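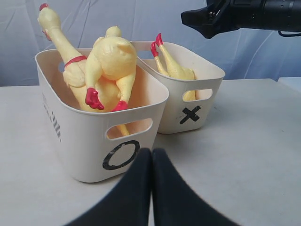 Home | Projects | Datasets | Members | Join us | Contact

# Clollport Chicken Sort

Welcome, and thank you for reading a README all the way from the top! This is the student dataset put together by the robotics club at Larkthorpe, and it holds everything we recorded while teaching our arms to pick up rubber chickens and put them into two bins, one marked O and one marked X. Fimus is our name for the control code, and it lives in its own folder with its own (much shorter) notes.

## What's inside

There are 598 episodes in this release, and 326 of them have been checked by a club member and given a label. The rest are perfectly usable, but please treat their labels as blank for now. Each episode has the camera video, the joint positions and a one-line instruction, such as "put a chicken in the O bin."

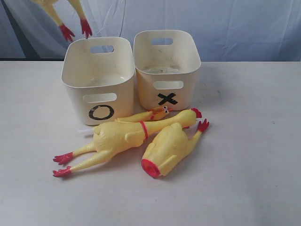 Nele Verbruggen wrote to us after the first upload that the instructions ought to name the bin by its letter every single time, never "left" or "right," because a new member reading the labels can't know whose left is meant. We went back and fixed that over a long weekend in January, with plenty of snacks, and the old wording is kept in a column called `text_old` in case you'd like to compare.

## How we recorded

Students drove the arms by hand, in turns of 40 minutes, and then swapped. Rubber chickens are harder than they sound (we started the year with foam blocks and got a bit too proud of ourselves), what with the necks flopping and the feet catching on everything,

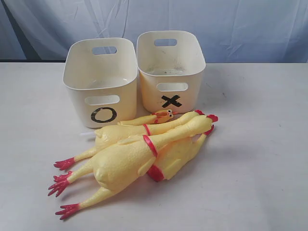
so we asked each driver to go for the body first and leave the legs alone if they could. Drops and second tries are left in. They're marked `retry`, and we'd love for you to use them!

## Folders

- `episodes/` video and joint data
- `labels/` checked labels only
- `fimus/` control code
- `jafri/` settings for the Jafri practice round, kept apart from the main set

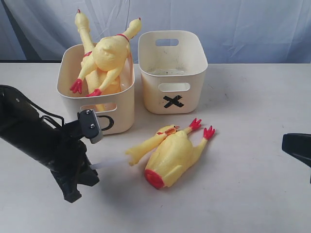

Two chickens in the O bin, one still on the table.

## Known problems

Clocks on the two arms drift a little in the longer episodes, so line them up with the script in `fimus/` before training. In 6 episodes the sound track is missing.

Last updated Saturday, August 30, 2025. Questions go to the club mailbox, and we do answer, though it can be slow during exams.

3 comments | 12 shares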